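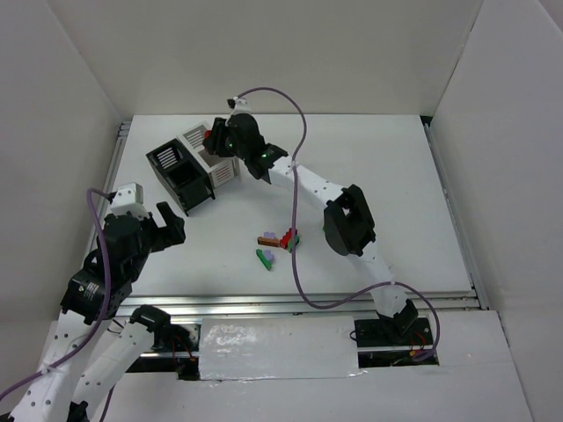
The budget meeting was in January, and by then I had already written the request four times.

I work at Stendow, in the small parts department. We sort, we pack, we send. My task that winter was to write a plan for the purchase of a sorting cell, with two arms, and to say on paper how much it would cost and when the money would come back. I had never bought anything bigger than a printer. My manager told me that this was good, that a person who is afraid of spending writes a better plan.

There were two offers. Vornetti sold the cell complete, with the arms, the table, the walls and one year of service. Flandis sold only the arms, cheaper, and everything else we would have to find ourselves. I made a table with both names at the top and I filled the rows in the evenings, at my kitchen, after my daughter was asleep. Delivery. Training. Spare fingers. I wrote "spare fingers" and then I looked at these words for a long time.

The Vornetti people invited me to their workshop on Chávez Street to see a trial. I took the bus at seven in the morning with a notebook and a sandwich. They had built the trial with toy bricks and two small crates, one black and one white. I had expected something more serious, perhaps our own parts, which I had sent them in a box with a list. The box was on a shelf by the door. It was still closed.

"First the bricks," said the engineer. "Your parts in the afternoon."

I sat on a high chair and wrote down everything, as my mother did when she went to the doctor. How the arm began. How the cables went with it. I asked what a cable cost. The engineer had to go and look, and she came back with a paper that said 107, and I wrote this in the row for repairs, which until then had been empty.

"And how often does it break?"

"It depends on how you treat it."

I could not put this in a row.

She turned a screen toward me so that I could see the table as the gripper saw it.

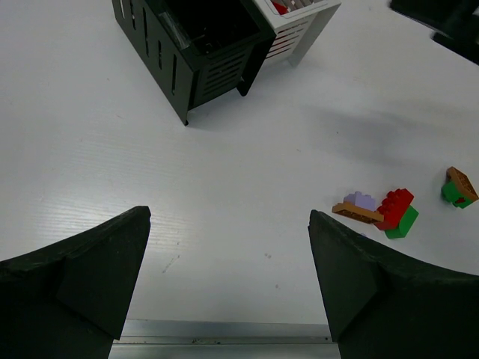 From the gripper's side: the two crates, and the bricks still waiting on the table.

I must say that I forgot the budget for some minutes. From my chair it was a machine and some toys. On the screen it was a white place, very wide, and the purple brick was lying behind the brown one, and I caught myself thinking, take the brown one first, the purple one is behind it. I was leaning forward. I had one hand open in the air in front of me, and I put it back on my notebook.

In the department we have a woman who has sorted parts for 30 years. When she is tired she sorts with her eyes almost closed. I had put her hours in my plan, of course. Everybody's hours were in it. There was a row called "time released," and I had been proud of this row, it was the strongest number on the page. On the screen I looked at the space between the two green fingers and I thought about her hands. I did not know what she would do with her time released. I had not asked her. It was not a question in the form.

In the afternoon they opened our box. The engineer held one of our clips to the light and said that it was very thin. She said they would need different fingers for this, and that different fingers were 900 the pair. She was kind about it. I wrote 900. Under it I wrote "thin," and then her name, the name of the woman from my department, and I drew a line around it.

The bus home was full and I stood. I held the notebook against my coat and did the sum again in my head, with the fingers, with the cable, with 2 arms and not one. It still came out in favor of Vornetti, but by less than before.

The next morning I went down to the sorting tables before my coffee. She was there already, with her sleeves pushed up and the radio on low. I asked if she had a moment. She asked if it was about the machine.

I said yes. I said that I had a row in my plan and I did not know what to write in it, and could she help me. She moved a tray so that I had somewhere to put the notebook, and she asked me to read her the numbers from the beginning, slowly, and I began with the cable.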